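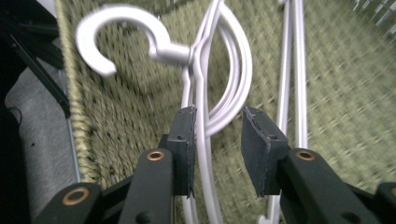
白いハンガーと、手持ちグリッパーの指先。奥は緑色の編み地です。

2022年11月25日

今週はずっとハンガーの週でした。日本語でブログを書くのも久しぶりですので、変な表現があればコメントで教えてください。

五月からTundanceという小さい会社で、ロボットの学習に使うデータを集める仕事をしています。手で持つグリッパーを使って、自分で物をつかんだり、動かしたり、置いたりします。その動きを記録して、モデルに学習させます。私の仕事は一日のほとんどが「つかむ」と「はなす」です。友達に説明すると、「それは仕事ですか」と聞かれます。はい、仕事です。肩がこります。

ハンガーの課題は、社内で「Kennedy」という名前がついています。名前の理由は聞きましたが、だれも覚えていないそうです。内容は簡単で、ハンガーを取って、決めた場所へ移すだけです。目標は一人523本の記録で、金曜の夕方までに505本まで来ました。残りは月曜日の朝にやるつもりです。

簡単だと書きましたが、ハンガーは意外に難しい物です。細くて、白くて、向きによって形がまったく違って見えます。横から見るとただの棒の束のようで、フックがどちらを向いているか、私でも一瞬わからなくなります。すぐ隣にもう一つハンガーがあると、指がそちらに当たらないように、ゆっくり入れなければなりません。でもゆっくりすぎると、今度は「迷っている動き」をモデルが覚えてしまうと注意されました。速さのちょうどいいところを見つけるのに、二日かかりました。

もう一つの問題は、ぶれです。手首を急に回すと、映像の中でハンガーの線が二重になります。最初の日、私の記録は55本も不採用になって、かなり落ちこみました。今は、つかむ前に息を一回はいて、それから手を出すようにしています。少し弓道のようだと思います(弓道は見たことしかありませんが)。

背景も大切だそうです。いつも同じ白い机の上でやると、モデルは机のほうを覚えてしまいます。それで布や編み物など、いろいろな物の前で記録します。緑の編み地は、私はけっこう好きです。白いハンガーがはっきり見えて、目が疲れません。反対に白いシャツの前は苦手で、夕方になると何が何だかわかりません。

記録の確認にはIkisentというソフトを使っています。失敗した記録に印をつけて、理由を一言書きます。私は漢字の変換をまだよく間違えるので、「指が当たる」が「指が中る」になったまま送ってしまったことがあります。100件を超えるコメントを後で全部直しました。

来週の後半からは、靴下の課題が始まります。靴下はやわらかいので、たぶんハンガーより大変です。Sketportの事務所の人たちはもう始めていて、「左右をそろえるところで時間がなくなる」と書いていました。

今夜は肩に湿布をはって、早く寝ます。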